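Re: [skesteck-data] how many folding episodes before retraining?

Theresia Aigner wrote:
> We have 1,105 cloth episodes so far. Is that enough to
> retrain, or should we wait?

I'd wait. Most of ours start with the cloth laid flat, and the policy stalls on a bunched one. We also log starts with a bare sheet.
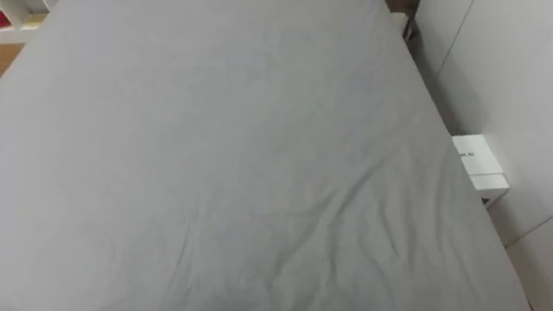
Theresia Aigner: Then please tag those separately, or the loader counts them as failed grasps.

Will do. Striped cloth goes in its own folder, under the task name "pick from bed".

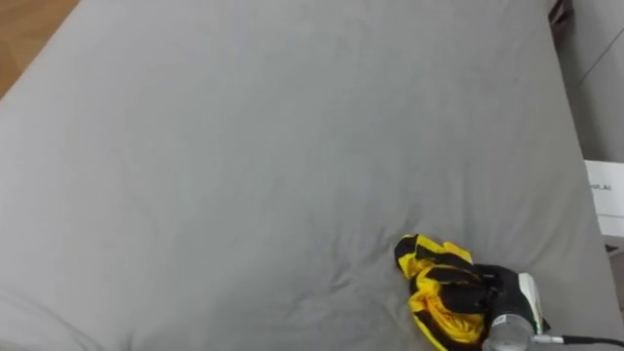 I'd aim for 1,624 before the next run, with three operators taking turns.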